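Skenton site, packing line notebook
November, entry 20
By the line trials desk

The Flerwood case packer has now completed its first full month on the outbound side. This entry records how tasks are divided between the cell and the staff. The cell seals and stacks cartons of a single product. Mixed snack assortments remain handwork, as do the small containers. 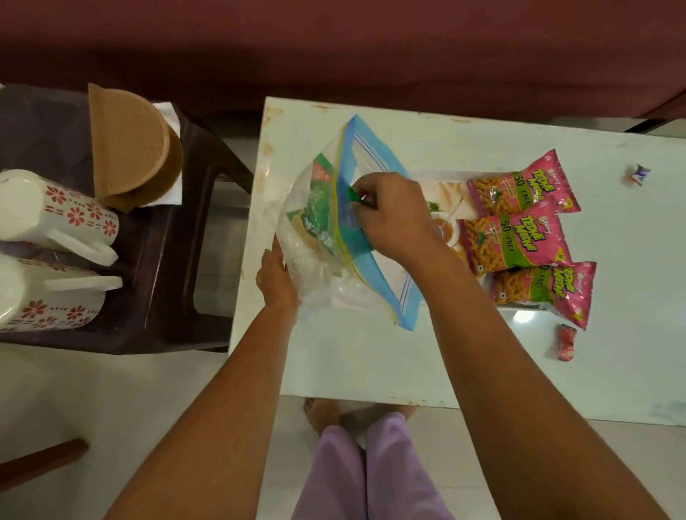
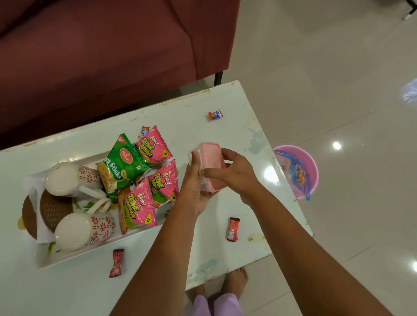

What happens to the hand packers when the cell takes over the cartons?

Their hours are kept, and the lifting is removed from their shift. Of the 28 positions on the line, none has been withdrawn. Staff rotate between assortment work and cell supervision, with up to 50 minutes at the cell before a change.

Observations for the month. The cell ran for 89 hours. Stops were mostly for skewed labels, and clearing them falls to whoever is supervising – a duty not yet written into the job sheet. Staff report less strain in the shoulders but more waiting, and several have asked for the stop alarm to be made quieter. Chukwu has been asked to quote for a softer tone.

To do: revise the job sheet; move the rotation board nearer the cell; repeat the label test with the Ustivton stock.

Recent entries
Label stock trial, Ustivton rolls
Rotation times, first draft
Flerwood cell: guard door checks
Noise readings, outbound side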